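How to record the tool sorting task (Grellville Robotics Club)

These steps are for new members who will record with the two arms for the first time. Please read everything once before you switch on the power.

1. Check the cables. They must hang free over the front rail, with enough slack for a full turn of the base.

2. Move both arms to the home position and start the program Brisent. Wait until it shows both arms as connected. If one is missing, close the program and start again.

3. Set the speed limit to 2. The higher settings are only for members who passed the safety talk with Birgit Frerichs.

4. Put the white tray near the center of the table and lay the garden rakes on the marble, to the right of it. Change their angles between episodes - if they always lie the same way, the model learns only this one way.

5. Press record and bring the rakes into the tray, one after another. Move slowly when both grippers are close to each other. One episode should take about 116 seconds.
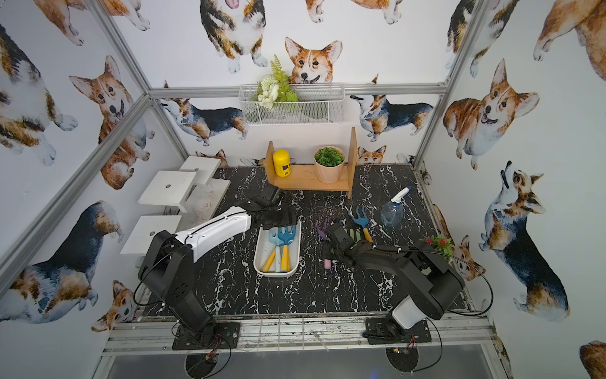

Two rakes in the tray, right gripper down at the purple one.

6. Stop the recording and write the episode number in the club notebook. We have 138 good episodes now and need 166 before the competition in September.

If a rake slips out of the gripper, do not delete the episode. Mark it with "drop" and continue. Yetunde Ugwu looks through these later and decides which ones we keep.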